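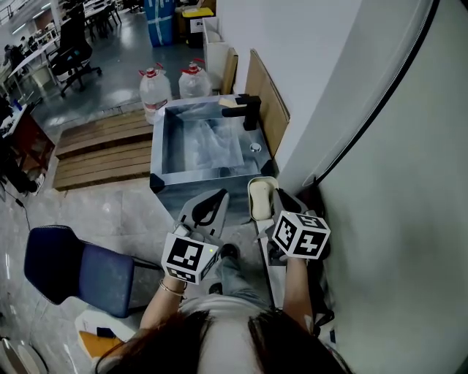 Zwischenbericht an die Förderstelle: Nachbarschaftswaschhaus Jerivik

Liebe Frau Tsuchiya, lieber Herr Nomura,

seit unserem letzten Schreiben ist einiges passiert, und ich erzähle gern etwas ausführlicher, weil Sie ja beim Besuch im Juni so geduldig nachgefragt haben. Der größte Brocken war die alte Zuleitung im Hof. Sie musste auf sechs Metern neu verlegt werden, und bis die Firma Candcombe einen Termin frei hatte, verging doch mehr Zeit, als uns lieb war. Jetzt liegt sie, und der Hof ist wieder gepflastert (nicht ganz so schön wie vorher, aber das holen wir im Frühjahr nach!).

Stand der Mittel

Von der zweiten Rate sind 363 Euro übrig. Wir möchten sie gern für Regale im Trockenraum verwenden und bitten dafür um Ihre Zustimmung. Die Rechnung für die Fliesen fiel um 70 Euro höher aus als im Angebot, das hat der Verein aus eigener Kasse getragen.

Nutzung

Der Schlüsselkasten funktioniert gut, und Itsuki Furukawa hat den Belegungsplan so umgebaut, dass auch die Spätschichtler aus der Puda-Siedlung noch einen Platz finden. Im Monat rechnen wir mit bis zu 300 Wäschen. Beschwerden gab es vor allem wegen der Tür, die abends laut ins Schloss fällt, ein Dämpfer ist bestellt.

Nächste Schritte

Raimo Ikonen holt noch ein Angebot für die Lüftung ein, das wir Ihnen nachreichen. Offen ist außerdem die Frage der Haftpflicht, dazu melde ich mich gesondert.

Mit herzlichen Grüßen aus Jerivik
Wojciech Jasińska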